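Subject: Re: [natural-dye] Keeping orange orange
List: Jidarier Dye & Fiber list

On a morning in January, a list member wrote:
> I have tried madder over weld on cotton jersey three times now and
> every time I get a dull brick color. I am after a real orange, the
> kind you can spot across a parking lot. Is it my water? I scour with
> soda ash, then mordant with alum, then dye in one pot. Should I be
> doing the two colors apart?

Yes, do them apart! I fought with this for two winters and I'm so happy to see somebody else chasing it. Weld first, a good strong yellow, then rinse, then a weak madder bath kept well under a simmer. Once madder gets too hot the browns come out and there's no pulling them back.

My water is hard (the Trudimero side of the valley, all limestone) and weld loves that. If yours is soft, a pinch of chalk in the yellow pot wakes it up like you wouldn't believe. I'd check the iron too. Old pipes will give you brick every time, and you'd never guess by looking at the glass.

The other thing is the mordant. Plain alum on cotton never did much for me. I switched to a tannin soak first, then aluminum acetate, and my very next batch of jersey came out so bright I laughed out loud in the garage. For tannin I use the pale gall extract from Bomitz – the darker ones pull everything toward tan.
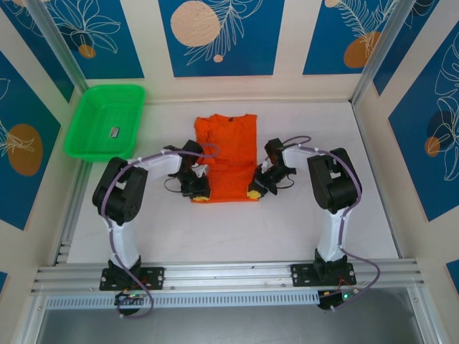
Orange tee laid out flat, collar at the top.

On heat: I bring the madder up over an hour and hold it there for 3 hours, stirring whenever I walk past. Jersey wants room to move or it goes blotchy along the folds. I gave up on doing more than one shirt per pot, even though it hurts to heat that much water for one shirt.

For drying I stay out of the sun. Weld is pretty good about light for a yellow, but I like to let things rest in the dark for 11 days before the first wash with soap.
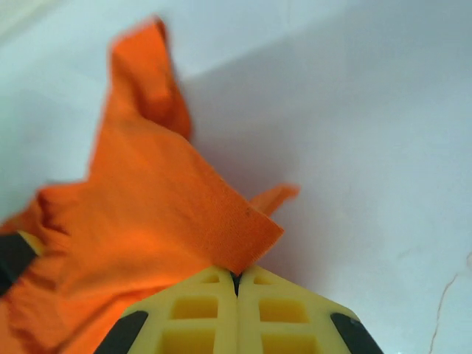 And please wash with something neutral! Madder shifts pinker if your soap is alkaline, and then you're looking at salmon. I ruined 7 perfectly good napkins that way with a bar of laundry soap I'd been so proud of making.

If you want to go deeper, the old Atanasov pamphlet has a whole chapter on two-bath oranges. It's all wool, so the mordant part won't help you, but the temperature notes are gold. I can copy out the chart if anyone wants it.

Do post your swatches, even the brick ones. I kind of love brick.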